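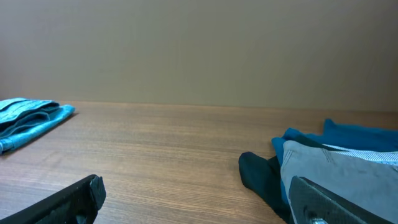
펠톨데일 발광체 사건

펠톨데일 발광체 사건은 펠톨데일 분지 북쪽 사면에서 반복하여 보고된 미확인 발광 현상과 그에 대한 조사를 통칭한다. 민간 조사 단체인 속톤 관측회가 접수한 목격 신고는 모두 322건이며, 이 가운데 상당수는 항공기, 밝은 행성, 차량 전조등의 굴절상으로 분류되었다. 분류되지 않은 신고는 '잔여군'으로 따로 관리된다.

개요

신고된 발광체는 대체로 백색 또는 옅은 주황색의 점광원으로 기술된다. 지속 시간은 수 초에서 수 분까지 편차가 크고, 소리를 동반했다는 진술은 드물다. 신고는 1월에 집중되는데, 분지 내 기온 역전층이 가장 자주 형성되는 시기와 겹친다. 다만 겨울철에는 일몰이 일러 야간 통행 인구가 늘어나므로, 이 분포를 기상 요인만으로 해석하는 데에는 이견이 있다.

조사 경과

초기 조사는 크리스틴 바녜스가 맡았다. 바녜스는 목격자 면담 양식을 통일하고 방위각과 고도각을 필수 항목으로 지정하였다. 이전 신고서에는 방위가 '산 쪽', '창고 위' 등으로만 적혀 있어 교차 검증이 불가능한 경우가 많았다.

이후 관측회는 해발 2,000미터 지점인 두믈라오 능선에 고정 관측소를 설치하고, 맞은편 비몬 마을의 관측점과 함께 2개 지점에서 동시 촬영을 실시하였다. 두 지점의 시차를 이용하면 광원까지의 거리를 산출할 수 있다. 동시 기록이 확보된 사례는 대부분 능선 너머 도로의 차량 불빛으로 판정되었으나, 비몬 관측점의 시계 오차가 뒤늦게 확인되어 일부 거리값은 폐기되었다.

가설

굴절설: 라헬 트루머가 제안하였다. 역전층을 통과한 원거리 광원이 실제 위치보다 높게 보인다는 설명으로, 주황색 계열의 신고와 비교적 잘 부합한다. 광원이 급격히 방향을 바꾸었다는 진술은 설명하지 못한다.

방전설: 사면의 석영질 암반에서 응력에 따른 방전이 발생한다는 견해이다. 전자기 측정 자료가 부족하여 검증되지 않았다.

오인설: 개별 신고의 원인이 서로 다르며 단일 현상으로 묶을 근거가 없다고 본다. 트루머도 후기 보고서에서는 이 입장을 일부 수용하였다.

자료 공개와 평가

관측회는 2023년 8월 6일 면담 기록과 관측 일지를 공개하였다. 공개본에서는 목격자의 성명과 주소가 삭제되었으며, 원본 필름은 포함되지 않았다. 비판자들은 잔여군의 선정 기준이 조사 도중 변경된 점을 문제로 지적한다. 초기 기준에서는 목격자가 한 명인 사례도 잔여군에 포함되었으나, 개정 기준은 독립된 목격자를 둘 이상 요구한다. 두 기준을 적용한 목록은 공개본 부록에 나란히 수록되어 있다.

같이 보기

미확인 비행 물체
신기루
지진광
기온 역전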